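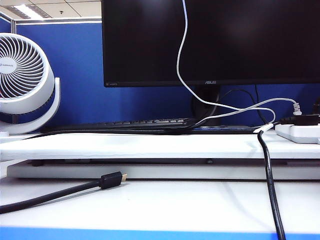
1/ Laltura closed its third-floor office in October and I've worked there for six years, so I have opinions on the move. A few people asked how it went. Thread.

2/ Background: we're a freight billing company. There were 400 of us in the old building at the peak. By this spring most desks on my floor sat open three days a week, and the lease was up. Management picked a smaller place across the river and told us in a two-paragraph email.

3/ The first thing they got right was the packing schedule. Each row had its own day. You got two crates, a sheet of labels and a date. If it didn't fit in two crates it went home with you or it went in the dumpster.

4/ The first thing they got wrong was the labels. They were printed with the old desk numbers. The new floor uses a different numbering system, and both systems have a 3-114. I am 3-114 in the old one. My crates spent four days with a very polite man in claims.

5/ The movers were a local outfit called Jutodero. Good crew, fast, careful with the filing cabinets. They asked for the elevator to be reserved from 6 a.m. and the building gave them 9. That cost most of the first morning.

6/ Paper was the big surprise. We've been "paperless" since before I started. Facilities pulled some 2,000 folders out of the back room, a lot of them carrier contracts that had already been scanned. Somebody had to check every one before it could be shredded. I did two afternoons of that.

7/ If you ever get put on folder duty: bring gloves, take the binder clips off first, and sort by year before you sort by name. We sorted by name first and had to start over.

8/ Commute. The old place was 25 minutes by bus for me with no transfer. The new one is two buses, or one bus and a long walk over the bridge. I walk it when the weather is decent. In the rain it's closer to an hour door to door.

9/ The company gives a $1,000 relocation payment, once, to anyone whose trip got longer by more than ten miles. Mine got longer by three. A coworker missed it by half a mile and appealed – still waiting on that.

10/ Furniture. They bought Stüber chairs for the new floor and left the old ones behind. I liked my old chair. The new one is fine once you find the lever for the back, which is under the seat on the left and is not marked.

11/ Partitions came with us, which I didn't expect. The original plan was open benches. Enough people wrote in about phone calls that they changed it. Billing is on the phone all day and you can't have twelve people arguing about fuel surcharges at one long table.

12/ Noise is better than before, mainly from the carpet. Temperature is worse. The vents over the east side blow straight down and the west side gets nothing. Facilities has a ticket open on it. Afternoons on the west side are bad.

13/ Desk booking runs through an app called Civen. You can book up to two weeks out. It logs you out every time it updates, and if you don't check in by 10 it gives your desk away. I've lost mine twice while sitting at it.

14/ Kitchen: one microwave for the whole floor. We had three. I now eat at 11:15.

15/ Parking is the one clear improvement. The old garage was $14 a day and this lot is free. The people who drive are happy with the move and the people who take the bus are not, and that's pretty much how the staff survey came out too.

16/ Would I have moved? Yes, probably. We were heating and cleaning a floor that was half used. I would have redone the labels and asked about the elevator a month earlier.

17/ A couple of replies asked about the plants. The big ones in the lobby belonged to the landlord and stayed. The small ones went home with whoever had been watering them. I have a pothos on my kitchen counter now and it's dropping leaves, so if you know about those, let me know.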